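Chapter 5
Can It Fold the Laundry Yet?

Every term I start this chapter the same way. I ask the room which chore they'd hand over to a machine tomorrow if they could, and every term laundry wins. Dishes come second, usually by a mile. I've never had a student say "tightening bolts," and I suspect that's because bolts are somebody else's chore, done in a building most of us never walk into.

So let's start with bolts, and get back to the laundry once we've seen what the easy version looks like.

5.1 The easy version

Years ago I spent a Saturday at the Hillitz plant watching a robot arm move pump housings from a tray to a test bench. The trays came in with 20 housings each. Every housing was the same weight, the same shape, and facing the same way. The arm picked one up, turned, set it down, and went back for the next. I stood there with my coffee and thought, well, that's that, the robots are here!

Then Felicja Grabowska, who ran the line, took me around to the other side. There was a person there. Her whole job was to get the housings into the tray. They arrived in a bin, all jumbled up, some with a bit of plastic film still stuck on, and she fished them out and lined them up so the arm could do its part. I asked Felicja why the arm didn't just take them from the bin. She laughed and said I was welcome to try and teach it.

I've told that story so often that my former students repeat it back to me, but I still think it's the best way into the subject. When you hear that a task has been automated, look for the tray. Somebody may have done a lot of tidying up so that the machine could have a tidy job.

Bin picking has come a long way since that Saturday, by the way. We'll spend most of Chapter 6 on it. If the parts are rigid and you have a good 3D model of them, it's a problem you can work on with tools you already know from Chapters 2 and 3.

5.2 Your house has no tray

Now walk into a bedroom. Nothing is lined up. The chair was somewhere else yesterday. There's a heap on the bed, and the machine has to work out where one shirt stops and the next one starts before it can do anything useful at all.

And then there's the cloth itself. A pump housing needs six numbers to say where it is and how it's turned. How many numbers does a pair of jeans need? You could put points all over the surface and track each one, and you'd have hundreds before you'd captured a decent wrinkle. Worse, most of those points are hidden under other bits of the jeans. Grab a corner and lift, and everything moves, including the parts you couldn't see to begin with.

People get around this without thinking. We pinch, we shake, we run a seam between two fingers until we hit the corner. Try it tonight with your eyes closed - you'll be slower, but you'll manage fine. Your hands are doing a surprising share of the work.

I keep a small record of how this goes in practice. In our lab we ran a folding program called Sistow on a mixed pile, 151 garments in all, one at a time and starting flat on a table. Towels and T-shirts went nicely. Jeans were a mess. The fabric is stiff enough to spring back and heavy enough to slide out of a light grip, so you lose both ways. When we started from a crumpled heap instead, we gave up before lunch.

5.3 Showing it how

If you can't write down the rules for handling denim (and I can't), you might try collecting lots of examples of people handling it. One way is to have the person do the job with a gripper in each hand, so that the movements get recorded with the same sort of fingers the robot will have. It's awkward at first. You find out quickly how much you relied on your thumbs.

Look at how little of the denim the nearer gripper has between its pads, and how much of it is left to hang and wrinkle however it likes.
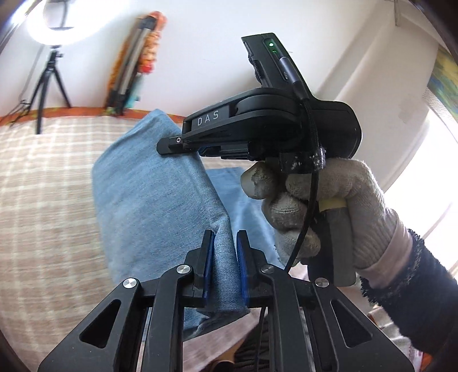 5.4 What we mean by "yet"

Before we get to the math, we need to agree on what counts as doing the chore. A demo on a good day won't settle it. For the rest of this book I'll ask four things of any claim:

What state were the objects in at the start?
Who put them that way?
How many tries were there, and how many are we being shown?
What happens when it drops something?

Keep these next to you for the reading from Huenchumán at the end of the chapter, and see how far you get before one of them goes unanswered. We'll take the first question now, and begin with a single square of cloth held at two corners.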